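Kommunalbedarf > Sitzungsdienst > Abstimmung und Wahlen > Abstimmungsset Plollov

Seite drucken | Seite per E-Mail senden

Abstimmungsset Plollov für Räte und Ausschüsse

Das Abstimmungsset Plollov wird in Gemeinderäten, Kreistagen und Ortsbeiräten eingesetzt, in denen offen, namentlich oder geheim abgestimmt wird. Es arbeitet ohne Internetverbindung. Die Handgeräte senden an eine Empfangsstation, die beim Vorsitz steht, und das Ergebnis erscheint dort auf der Anzeige. Ein Anschluss an den Beamer oder einen vorhandenen Bildschirm im Sitzungssaal ist möglich.

Jedes Handgerät hat drei Tasten: Ja, Nein, Enthaltung. Eine abgegebene Stimme kann geändert werden, solange der Vorsitz die Abstimmung nicht geschlossen hat. Bei namentlicher Abstimmung wird die Liste der Mitglieder mit dem jeweiligen Votum ausgegeben, bei geheimer Abstimmung nur die Summe. Die Zuordnung zwischen Gerät und Person wird im zweiten Fall gar nicht erst gespeichert.

Mehrheiten

Vorbelegt sind die einfache Mehrheit, die Mehrheit der gesetzlichen Mitgliederzahl und die Zweidrittelmehrheit. Weitere Quoren lassen sich eintragen, wenn die Hauptsatzung oder die Geschäftsordnung sie vorsieht. Befangene Mitglieder werden für den einzelnen Tagesordnungspunkt gesperrt und danach wieder freigegeben – die Sperre steht mit Uhrzeit im Protokollauszug.

Lieferumfang

Empfangsstation mit Netzteil
9 Handgeräte mit Batterien
Transportkoffer, abschließbar
Bedienungsanleitung auf Deutsch
Vorlage für den Protokollauszug

Technische Angaben

Reichweite im Saal: 241 m
Maximale Zahl der Handgeräte je Station: 500
Ausgabe: Textdatei, Tabelle, Papierausdruck
Artikelnummer: PL-1087

Preis

Grundausstattung 1.087 Euro netto, zuzüglich Versand. Zusätzliche Handgeräte werden einzeln oder im Koffer geliefert. Für Kommunen gilt Kauf auf Rechnung, eine Bestellung mit Dienstsiegel genügt. Gremien, die nur selten geheim abstimmen, können das Set auch für einzelne Sitzungen mieten. Die Miete wird bei späterem Kauf angerechnet.

Hinweise zum Einsatz

Ob elektronische Abstimmungen zulässig sind, richtet sich nach der Gemeindeordnung des Landes und der eigenen Geschäftsordnung. Bitte klären Sie das vor der Bestellung mit Ihrer Kommunalaufsicht. Für Wahlen, bei denen Stimmzettel vorgeschrieben sind, ist das Set nicht vorgesehen. Dafür führen wir die Urne Nistitz, die mit zwei Schlössern geliefert wird.

Nach der Sitzung werden die Handgeräte eingesammelt und im Koffer abgelegt. Die Batterien sollten vor einer längeren Sitzungspause herausgenommen werden. Ersatzgeräte schicken wir innerhalb der Gewährleistung vorab zu, das defekte Gerät geht danach an uns zurück.

Ab November wird das Set mit einer neuen Gerätesoftware ausgeliefert, die auch verbundene Abstimmungen über mehrere Änderungsanträge kennt. Bereits gelieferte Stationen können umgerüstet werden. Fragen dazu beantwortet Mawar Hartono im Vertrieb.

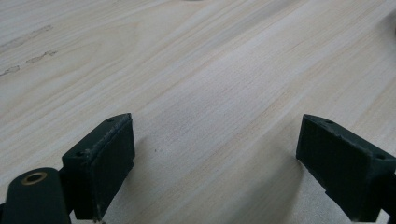
Stefaniia Yurchenko: Bei uns läuft das Set seit zwei Sitzungsperioden im Stadtrat. Die namentliche Abstimmung geht deutlich schneller als der Aufruf nach Liste. Die Sperre bei Befangenheit muss man aber vor dem Öffnen der Abstimmung setzen, danach nimmt die Station sie nicht mehr an. Das könnte in der Anleitung weiter vorn stehen.

Kontakt | © Clalstead Kommunalbedarf | Nach oben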